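Dornberg Automation Forum
Section: Visits, Demonstrations and Open Days
Topic: Open day at the Dornberg site — comments invited

j_wainwright (moderator)
Posted Nov 27, 2019
Members who attended the open day are invited to record their observations in this thread. The program consisted of a short talk by Gemechu Chala on the handling of packaged goods, followed by demonstrations at the tables. Please keep remarks to the subject of the visit.
Joanne Wainwright

havidow16
The talk was well prepared, and I thank the hosts for it. I must say, however, that the demonstration period was too short. My group had 19 minutes at the tables and spent part of that time waiting.

roy_flarardale
I do not agree with the previous member. The schedule was sent out in advance and every group was given the same period. The greater difficulty was the sound in the hall — those of us at the back missed most of Mr. Chala's remarks on soft wrappers.

havidow16
The schedule stated 30 minutes. I have kept my copy.

j_wainwright (moderator)
The printed schedule was revised and the revision did not reach all members. I regret the error. The picture below is posted with the permission of the hosts and shows the two-finger gripper over the snack packets.

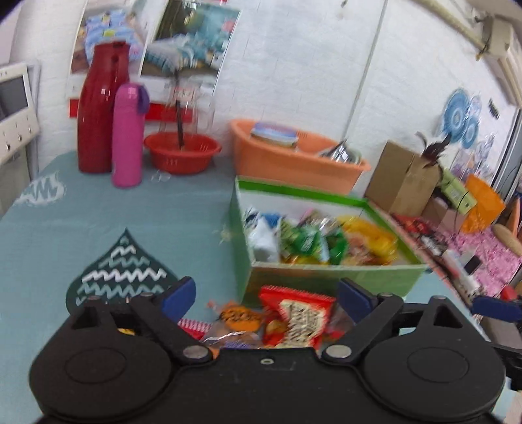
ostrander_k
Will there be another open day for members who were unable to attend?

j_wainwright (moderator)
A second open day is planned for March, at the same site, and registration will be announced in this section.

roy_flarardale
I would ask that a microphone be provided on that occasion. I would also prefer a longer talk and fewer tables.

havidow16
I would prefer the reverse. The talk can be read afterward; the tables cannot.

j_wainwright (moderator)
Both requests have been forwarded to Mr. Chala. The thread remains open for further comments.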